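A Day at the Soap Works in Dasden

I have wanted to see how bar soap is made ever since my grandmother let me stir the pot in her kitchen, so when the Delaunay soap works announced its December open day I booked the early train and didn't sleep much the night before. Doors opened at 9, and by ten past there was already a line down to the canal bridge!

The works is a long brick building with a newer hall tacked on the back, and you smell it well before you see it. I was expecting lavender. What you get first is warm fat, a bit like a bakery, and the perfume only arrives when you reach the finishing rooms.

We were taken around in groups of 14. Our guide was Birthe Hafstein, who started on the packing line and now runs the boiling house, and she was terrific - loud enough to be heard over the pumps, and happy to stop for every question (there were a lot, plenty of them mine). She walked us up a steel staircase to look down into the kettles. There are three, and the largest takes 2,000 gallons. It was on a slow boil when we got there, heaving and folding over on itself like porridge, and I could have stood there all morning.

Birthe explained that they still do a full boil with salt, which splits the soap from the glycerin, and that the whole business takes most of a week. A batch begun on Monday is usually ready to pump out by the weekend. She tests it by smearing a little on a trowel and watching how it slides off. They have a proper lab for this too, of course, but she does the trowel first. 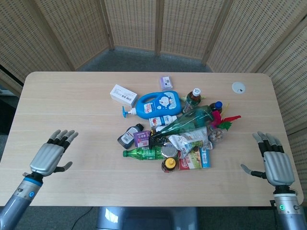 After the kettles came the drying tower and then the mill, my favorite part of the tour. The soap comes in as little noodles, pale yellow and slightly waxy, and goes between granite rollers with the color and scent until it peels off in ribbons. We were each handed a fistful of noodles to squash. Mine is still in my coat pocket and I keep finding crumbs of it on my keys.

The stamping room was noisy and wonderful. Ingvar Oddsson has looked after the presses for 13 years, and he let some of the kids pull the lever on an old hand press to stamp their own bar. Adults had to ask nicely. I asked very nicely, and my bar came out with the crest a little off center, and I love it.

Lunch was in the canteen: pea soup, rye bread, and apple cake, all for a very fair price. The tables filled up fast, so eat early if you go. I ended up sharing with a couple from Drisitz who make goat's milk soap in their garage, and we got so deep into curing times that I missed the start of the talk on old wrappers. I caught the second half, though, and the wrappers are gorgeous, especially the green and gold ones for a bar called Sovano that they stopped making before I was born.

The shop at the end sells seconds by the bag. Chipped corners, faded color, nothing wrong with them at all. I came home with far too many, mostly the plain olive and a tar soap that my husband has asked me to keep in the shed.

A few practical things. The stairs to the kettle gallery are steep and there is no elevator, the floor in the mill is slippery, and you will want shoes with some grip. Parking is tight but the station is a short walk along the canal. The open day runs once a year and tours go quickly, so pick a morning slot if you can get one. I've already put my name down for the next mailing.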